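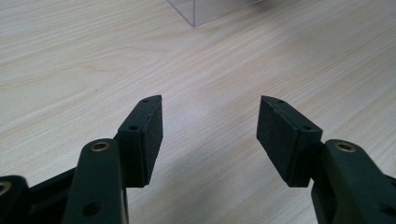 Ticket: Jasex import stops partway, no error shown
Opened by: Thabiso Buthelezi
Opened: 11 January 2023
Priority: High
Product: Jasex (desktop), connected to Gundeck storefront
Status: Resolved, see end

Need help fast please. Importing our full product list from a CSV. File has 1,325 rows. Jasex says "Import complete", green tick, everything looks happy. Go to Gundeck and there's 903 products. No error, nothing in the log, no email.

Tried so far:
- ran it again. Same number, 903
- different browser for the storefront, same
- cleared the Jasex cache, restarted. Same
- turned off the stock sync, import only. Same
- saved the file again out of the spreadsheet as CSV, not as the "CSV for Macintosh" thing. Same

Not a plan limit, I checked, we're on the Stollismont tier and that goes way over this. Same file format we've used since July and it always worked.

Shop goes live to the Fahy customers tonight and half the accessories page is blank.

Update, 11:40
Sorted both lists by SKU and compared. It isn't just chopping off the end of the file. Last row is there fine. The missing ones are scattered, but all of them are things that come in more then one color or size. Bags ok, scarves ok. Caps nearly all gone. Blue cap with the brown button and the red and blue band inside is one, the parent shows up and has no variants under it, so no price and you can't buy it.

Update, 12:05
Made a tiny test file, 11 rows, all caps. 2 came through. So at least I can make it happen on demand. Attached. Tried with quotes around every field and without, no differnce.

Also tried adding a cap by hand in Gundeck. Works. Exported it back out and the columns look the same as mine, unless I'm going blind.
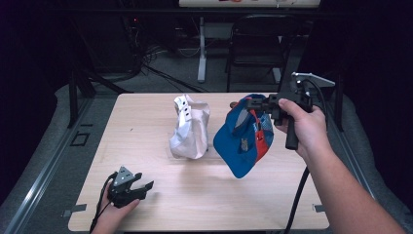
Gráinne Mac Giolla: Thanks for the small file, saved me a lot of digging. Open it in a plain text editor, not the spreadsheet, and look at the parent_sku column. Your variant rows have a space after the SKU. The parent rows don't. Jasex used to trim that on the way in, the last update stopped doing it, so the variants go looking for a parent that doesn't exist and get skipped. It should be throwing a warning. I've logged that as a separate bug. For now: trim the column, delete the empty parents in Gundeck, import again. Leave stock sync off till it's done or you'll get zeros.

Thabiso Buthelezi: ok trying

Thabiso Buthelezi: Small file all in. All 11. Running the big one

Thabiso Buthelezi: 1,325. Caps have prices. The spaces come from our supplier's export, looks like they changed something too. I've put a TRIM formula in our template.

Question, do I need to redo the image links or do they hang on to the SKU?

Gráinne Mac Giolla: They follow the SKU. The parents you deleted will need theirs attached again, the rest are fine. Turn stock sync back on and give it one full cycle.

Thabiso Buthelezi: Sync on, counts look right. Can close this, but please add me to the warning bug so I hear when its fixed.

Gráinne Mac Giolla: Added. Closing.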